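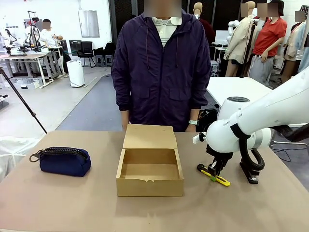 kquinlan
I keep reading that you should mail a small soft item in a rigid box instead of a padded mailer, and I don't buy it. I sell zip pouches, mostly the Urnitz ones, and I've sent 202 of them in plain poly bags. Two came back damaged. Now a buyer wants hers boxed "for protection." Protection from what? It's cloth. The brown box with the tuck-in flaps is what I'd have to use, next to the navy pouch, and I'd be paying to ship air.

Coralie_R
Two out of 202 is fine until it's your zipper pull that gets snagged. I box everything. The lid folding over from the back means I can skip most of the tape too.

svend_v
Skip the tape? On a parcel? Those tuck boxes pop open the first time somebody drops one on a corner. I had a Sullberg box do it in May and the customer got an empty carton.

Coralie_R
I said most of the tape. One strip across the front, over the little notch.

kquinlan
So now it's a box and tape and a knife at the other end. People slice straight through the lid and into whatever is on top. A bag you can tear.

elsie.ruth
You can cut a bag open too, and with a bag the blade is right against the fabric. If you're worried, put a piece of card on top. And set the yellow cutter to a short blade when you trim it — mine was out way too far for years.

Paora C
I don't trust any of these numbers. How many buyers bother to write in about a bent pull? I wouldn't.

kquinlan
Fair. I only know about the ones who complained.

svend_v
What's the price difference, anyway?

kquinlan
31 cents for the box, 11 for the bag. Postage is on top of that, and it depends on where it's going.

Coralie_R
Then charge her the 20 cents and box it.

kquinlan
I'll box this one. The rest are still going in bags.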